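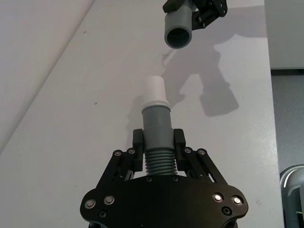 Prirnell Two-Arm Bench Cell
Small-part assembly for shops with more fittings than people

Product overview | Specifications | What it can't do | Customer remarks

Every few months somebody posts a video of a robot folding a towel, and every few months we get calls from shop owners asking if the thing can put a drain trap together. The towel, we note, takes the robot most of a song. Nobody's linen closet has been saved yet. Drain parts are a better bet, and they're what the Prirnell cell was built for: gray pipe fittings, white inserts, couplings, short bent tubes and the rest of the bin you've been meaning to get to since February.

The cell is two arms, two black two-finger grippers and a table. One arm holds a fitting upright, the other brings the mating part down over it. A person does this without looking while talking about lunch. The cell looks the entire time and doesn't eat.

How it sees

Each gripper carries its own small camera, so both hands can check the part they're holding. We recommend a plain, light work surface and even lighting. Shadows are the machine's favorite thing to worry about, and a busy countertop gives it plenty more. This is one reason your kitchen isn't on our list of supported environments. (The other reasons are the rest of your kitchen.)

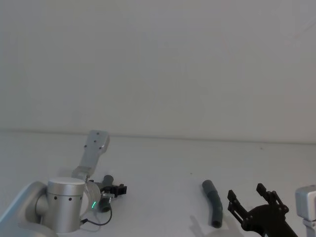 Bent tubes take longer than straight ones. A straight fitting can be grabbed by either flank and it will more or less behave. A tube with an S-bend wants to roll, and the arm has to decide which end is the business end before it picks anything up. Allow extra teaching time for these – our installers budget an afternoon per shape, and they bring a book.

Specifications

Arms: 2, table mounted
Grippers: two-finger, parallel linkage, flat pads
Taught parts per cell: up to 200
Assembly steps per routine: 6 maximum
Cycle, two-piece push fit: 70 seconds
Warranty: 5 years on arms, parts and labor
Pads: replaceable, sold in pairs

Yes, 70 seconds. Your fastest bench hand will beat it easily. Your fastest bench hand also goes home, and has opinions about the radio.

What it can't do

Threading by feel. It will start a thread straight if the parts arrive straight, and it will cross one with great confidence if they don't.
Sorting a mixed bucket. Give it a tray.
Anything with glue.
Dishes, laundry, the cat box. Please stop asking Fadi.

Ribbed and corrugated ends are fine. The pads close on the smooth section above the ridges, which keeps the grip square and spares you the little crescent marks on the finished piece.

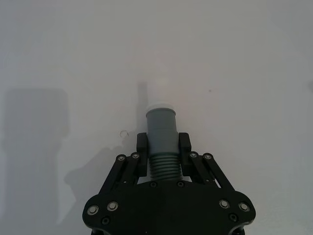
Hanan Moussa, Fernwood: We've run ours on couplings all winter and I'd call it a decent apprentice who never gets better unless you make him. It won't touch a crooked insert, just stops and waits for me. I wanted to be annoyed, but the old way we found those at the customer's house. Wish it was quicker. Wish it swept.

Reply from Nour Sfeir, Prirnell: Sweeping has been requested before. A broom is available from any hardware store and needs no teaching time. On speed, ask us for the short-reach routine, which brings the upper arm in closer before it lines up.

Ordering

Cells ship from Ustetville on one pallet. Installation and the first two part shapes are included. For a bench trial with your own fittings, send us a tray of them, labeled, with a note saying which end goes where.

Page updated 24/04/2026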